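How to Budget for a Two-Arm Sorting Station

By Lyle Pennington
September 27, 2020
4 min read

So you've talked your boss into letting a pair of robot arms sort cloth, and now somebody wants a number by Friday. I have put together a few of these budgets, first for the Ciltmont shop and then for Sirby, and I'd like to save you the worst of my mistakes.

Start with the table and work outward. Write down what goes in, what comes out, and how far an arm has to reach between the two. Do this before you open a single catalog, please! I fell for a lovely long-reach arm in July and spent 6 days trying to talk the job into needing it.

Next, price the grippers on their own line. They wear, they get bumped, and you will want a spare set of fingers. We looked at Ccori and Wetex, and the spare fingers were a bigger part of the choice than the grippers themselves.

Then do the dull things — bins, labels, cable ties, hose, lights, a mat to stand on. My first list had 57 lines on it and I still forgot the overhead power drops. The small stuff came to $1,289, and I had penciled in almost $200. You can imagine how that meeting went.
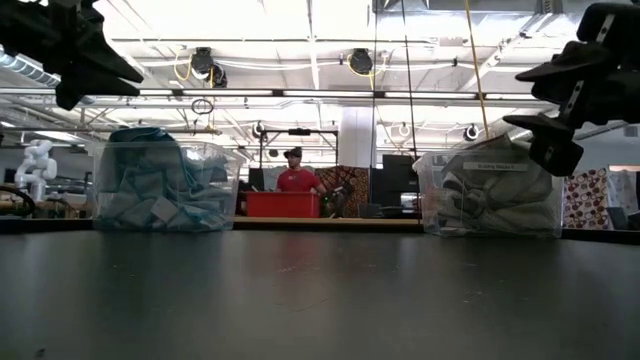
Cloth deserves its own line too. It's soft, it bunches up, and no two pieces land the same way, so plan on buying a good mixed supply and replacing it as it gets worn out. Clear bins are worth asking for, as you can check how full they are from across the room.

Leave floor space for a person as well as the arms. Someone has to refill, reset and fix things, and if they have to squeeze past a cable every time, you'll be paying for it in lost minutes all year long.

Last, add a line for setup time and guess high. Then show the whole sheet to whoever will be running the station and let them scribble on it before you send it upstairs.

Related
Leasing or Buying Your First Arm
What to Ask a Gripper Salesperson
Planning Power Drops for a Small Shop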